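The shelf board saga, part whatever

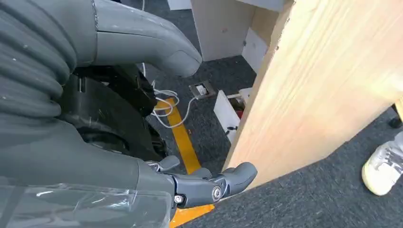

The board, white cabinet behind. Still no finish on it.

OK quick one because I have to be out of the house by four and I promised I'd write this up before I forget which screws I used.

So. The gap. If you've been reading since spring you know the gap, the one between the white cabinet and the wall in the back room where everything goes to die. Gift bags, the old printer cable, a tennis racket. I wanted one long shelf over it. One. Did not want a "system."

Went to Carncombe first, the lumber place out past the car wash, since Savvas Galanis swore they'd cut to length for free. They do. What they don't do is cut it while you wait if there's a contractor in line, and there were two. I got a coffee. I got a second coffee. Came home with a pale board with a nice quiet grain that runs the long way, and one edge that is rough enough to catch a sweater. Ask me how I know.

Bigger than I pictured. It always is. In the store it looked like a shelf, in the room it looks like a door.

Where things stand:

Edges first. Sanding the face is easy, the face was pretty smooth already. It's the narrow edge that needs the work. Started with 50 grit, which was too much, it left scratches I now have to chase out. Don't start with 50. Go finer and be patient. I am not patient so I will probably end up with one good edge and put the other one against the wall.

Carpet. Sanding over carpet is dumb. I know. I put an old sheet down and there is still dust in places the sheet never was. My vacuum is making a noise now. If anyone has a trick for getting sawdust out of short carpet please leave it in the comments, I tried the rubber broom thing and it mostly moved the dust to a new neighborhood.

Brackets. Ordered the plain black ones from Tannous, the ones with the lip. They came in a box big enough for a microwave. Screws included but short, I swapped them for 2 inch ones from the jar. That's the thing I wanted to write down. 2 inch. Future me, it's the jar on the left, not the coffee can.

Studs. Found one where I wanted it, the other is nowhere near where it should be. This house. I knocked on the wall for so long that I started hearing studs everywhere. Ended up using a magnet on a string to find the drywall screws and that worked better than the finder with the beeping. So the brackets won't be evenly spaced and I've decided that's fine, they'll be behind baskets anyway.

Finish. Can't make up my mind. Options are clear wax, which keeps it light, or white paint to go with the cabinet. Savvas says paint, he says the wood next to the flat white panels will look like I ran out of money. (I did run out of money. Separate post.) I kind of like the wood though. The cabinet is so plain, no trim or anything, and the room could use something that isn't white. I have half a can of Gamero wax from the bread board thing last September, if it hasn't turned to cheese. Leaning wax.

What's going up there: baskets for the gift wrap, the printer paper, the board games we play. Not the racket. The racket is leaving. I did the cabinet too while I was in the mood, and pulled out a 1,000 piece puzzle I've apparently moved through three apartments without opening. Counted it on the rug one night like a crazy person, after the dog got to the box, and there were 452 pieces left. So that's recycling now. The cabinet doors close all the way for the first time in ages.

Somebody asked last time about the step stool, it's the Tranus one, the folding kind. It's okay. Pinches your fingers if you're not paying atention. I would buy it again but grumpily.

Next up is a last pass on that edge, then wax (or paint, ugh), let it sit overnight, then get it on the wall with a second pair of hands holding the far end. Savvas is free in the evening if I feed him. He wants the lamb thing. So I guess I also need to go get lamb.

Ok it's ten to four, gotta run. Will post the finshed shelf when it's up and level, or up anyway.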